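Walora Cloth Handling – Frequently Asked Questions

What is being collected?
Examples of a two-fingered gripper picking up, folding and laying out clothing. The learning system at Larau trains on the wrist camera video together with the gripper position at each moment. The current set holds 1,608 examples.

What counts as one example?
One task, from the first move toward the garment to the final release. Most tasks involve several grasps, and they all stay in the same file.
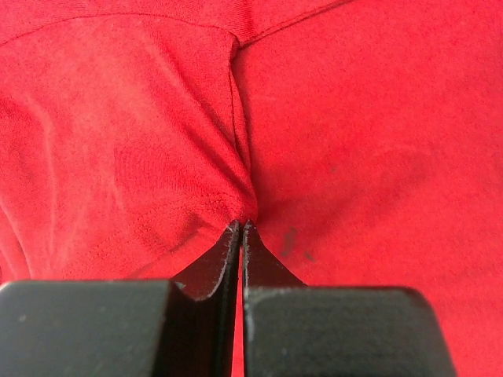 Wrist camera view: fingertips closed on a red knit garment, near a line of stitching.

Do I have to grasp at a seam or hem?
No. Grasp where you would if the gripper were your own hand. We want pinches on flat cloth as well as on edges and folds.

What if I pick up two layers instead of one?
Open the fingers and try again without stopping the recording. Mark the file "regrasp" in Cuta when you save it – those files are used too.

How long is a session?
60 minutes, with a break halfway through. Operators run up to 24 examples per session.

How many garments are in rotation?
We use 6 at a time. Shirts get bunched and handled a lot, and pilling or lint on the knit is fine.
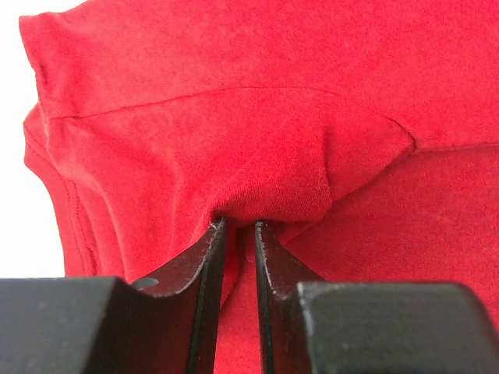

Worn fingertips are fine too, as long as they still close evenly. If the cloth slips on every try, stop and fill out a hardware note.

Can I delete a bad example?
Mark it "reject" and leave it in place. Files are removed only during review.

Can I use the data outside Larau?
Sites in the Iwasaki program can request a copy through Cuta. The next release is planned for November.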